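Gray bin on a wooden tabletop – how do you stop it sliding?
Storage & Workbench > Bins and Trays

benchrat_371
I use a rectangular gray bin, open top, sloping sides, for sorting small parts. It sits on a bare wooden top and creeps whenever I reach in and drag parts up the wall. The bin weighs 865 grams empty. Options so far are a rubber mat or screwed cleats. I would like to keep the top free of holes.

tumitz_shop
Mat. Cut it 3 mm smaller than the base on each side so the edge does not curl.

oakfiller
Disagree. A mat under a light bin only moves the problem, and dust kills the grip in a month. Cleats, two screws each.

benchrat_371
No holes, as stated. Is the slope part of the problem? The Mimach bins have straight walls and seem to stay put.

graylid
It is. A sloped wall turns part of your pull into lift. Straight walls don't, but parts wedge in the corners and you end up digging. I went back to sloped.

oakfiller
Corners are a non-issue if you don't overfill.

graylid
Mine holds 900 washers. Define overfill.

tumitz_shop
Two more things to check before buying anything:

1. Wall condition. Scuffs on the rear wall are cosmetic. A rough crease along the lower edge is worth a look – fine parts catch there. 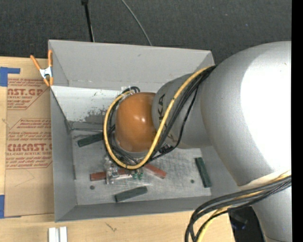

2. Base flatness. Put a straightedge across the underside. My Dovhaniuk tray was bowed and rocked on any surface, mat or no mat.

benchrat_371
Straightedge shows a slight bow. Ordered the Tendeo mat, will trim it as described.

oakfiller
A bowed base on a mat will still rock. Clamp a batten behind it. No holes needed.

benchrat_371
Batten goes on first, then. Mat if it still moves.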